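Abro hilo porque llevo desde febrero queriendo hablar de la expo de grabado en Meseck y siempre se me cruza algo.

Ocupa tres salas y la mejor es la del fondo, la que casi todo el mundo se salta porque hay que subir una escalera horrible. Subid!!

Son 243 linóleos pequeñitos, todos del colectivo Brerov, colgados sin marco y con alfileres. De lejos parece un papel pintado. De cerca hay tejados, peces, recibos de la luz, una pierna con escayola...

Lo que más me gustó - y mira que yo soy de óleo - es que dejan ver las pruebas malas al lado de las buenas. Tinta de más, papel torcido, una letra al revés. Me tiré un buen rato comparando.

El catálogo lo saca Hurketti, tirada de 700 ejemplares, 15 euros. El papel es una maravilla y las reproducciones de la sala dos han quedado oscuras, una pena.

La sala dos, por cierto, es la floja. Lencho cedió 900 matrices antiguas y han puesto una vitrina con cuatro y una cartela larguísima. Yo quería ver más madera y leer menos.

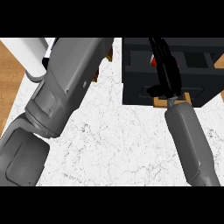
Me contesta Lencho que las demás matrices están en restauración y que en la segunda parte del montaje sacarán muchas más, con las estampas al lado. Pues vuelvo, claro!

Si vais, id a primera hora de la tarde, que entra luz por el lateral y se nota el relieve de la tinta. Y llevad chaqueta - en la sala del fondo hace un frío tremendo.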